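# Plandeck Teach Kit — remote-control and hand-guided demos

Everything you need to show a robot a chore and save the run.
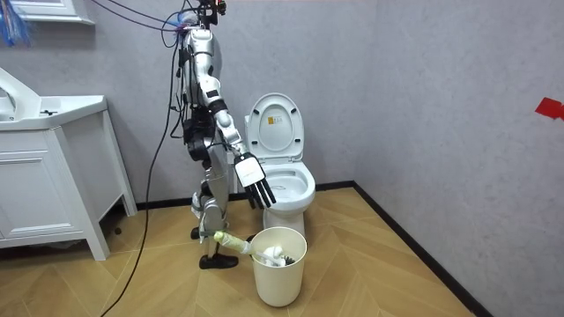

How many demos does a new task need?

Plan on 28 clean ones to start, then test. Small rooms with tight corners usualy want more, and a task with two tools in it wants more again.

**In the box**

- Plandeck base station, power supply
- Juseo hand controllers, pair
- foot pedal (start / stop / toss the last run)
- 16 ft tether
- straps and cable ties, one bag

**Two ways to teach**

Remote control — operator wears the controllers, robot follows. Best for whole-arm jobs like bathroom cleaning, picking up a brush, lifting a lid.

By hand — put the arm in soft mode, move it thru the job yourself. Good for short reaches. Arms only, not fingers.

Both save to the same format. Mix them in one set if you want.

**Specs**

- Storage: 230 runs before you have to offload
- Weight, packed: 28 lb
- Works with humanoids and single arms on the Opoku mount. Check the mount list before ordering!!

**Setup notes**

Route the tether behind the operator and clear of the feet. Zero the controllers every time you swap operators — skipping this is the number one support call. Toss bad runs right away with the pedal, sorting them later takes forever.

Spare pedals and straps sold seperately. Ships from Purnside. Mount questions go to Ayuba Ofori, ext. 215.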